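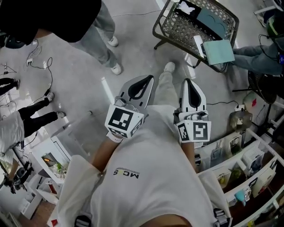
Handheld Grippers for Teaching a Robot Arm: Project Report
Wael El-Sayed
Gakdale Shared Workshop, 12/5/22

What I wanted to make

My project was a pair of grippers you hold in your hands and use like a robot would. You do a chore with them, the rig records where each hand went and how far the fingers opened, and later a robot arm gets to learn from all that. I called the whole thing Mahrous, after my grandfather, and the name stuck before I had a single working part.

I'd already spent a semester moving a small arm around with a game controller, and I was terrible at it. Picking up a sock took forever! With a gripper in each hand you just reach out and grab the thing, so I figured I could get a lot more practice runs out of an evening.

The build

Each gripper is a handle, a trigger, two white fingers and a marker cube that sits above the handle. The fingers have black pads on the inside so things don't slide out. I went through three kinds of pad before I was happy. The first was craft foam, which tore. The second was bicycle inner tube, which gripped really well but left black smudges on everything I picked up (sorry to whoever owned that mug). The third is a soft rubber sheet from the scrap bin, cut with a knife and glued on, and it's still holding.

The fingers are printed. My early ones were too thin and bent outward when I squeezed, so the rig thought it was holding something wider than it was. I made them thicker at the base and printed them flat, with the layers running along the finger. That took all night per pair, but they stopped snapping.

The marker cubes were the part I underestimated. The black-and-white patterns are how the camera knows where each gripper is, and I printed my first set on glossy paper. Under the workshop lights they turned into mirrors and tracking dropped out every time I tilted my wrist. Matte paper fixed most of it. I also had two faces glued on turned the wrong way, and I lost a whole weekend in February thinking my math was bad.

The camera goes on your head, looking down at your hands. Everything else rides on a harness with shoulder straps, and I like that a lot better than the belt I tried first – the belt slid down whenever I crouched.

Recording

I wrote the recording program myself and called it Tustura. It saves the video, the position of each cube and the finger opening, all with the same clock. Getting that clock right was painful. In the first version the finger data ran behind the video, so on playback the gripper closed after the cup was already in the air. Pretty funny to watch, useless for training.

I set a goal of 3,000 short runs and got 885 before this report was due. Each one is a simple pick and place: a cup, a cloth, a small box. I threw out any run where a cube was lost for more than 2 seconds, and that rule cost me more runs than I'd like. Most of the losses came from one hand passing in front of the other.

Floor space was the other big issue. Gakdale is a shared shop and people need to get through, so I started keeping the cables to one side and telling everyone before I hit record. Looking straight down with a camera on your head, you really don't notice who's walking up to you.

What worked and what didn't

The grippers feel good now. Friends from the Predinton robotics club tried them and were picking things up within a minute, with no instructions from me. My wrists do get tired though, and the wrist strap helps but the handle is still front heavy. I want to move the cube back toward the hand.

The learning part is where I'm weakest. I trained a small model on the box runs and it drives the arm to the right spot most of the time, then closes too early. I think the finger readings drift as the trigger spring warms up, but I haven't proved it. Cloth doesn't work at all yet.

Next up

First a stiffer trigger spring, then a quick open-and-close check at the start of every run so I can correct the drift. After that it's back to recording until I hit the full 3,000. The part files and Tustura are on the shop computer in the folder with my name on it, and if you print the fingers, please use the thick ones.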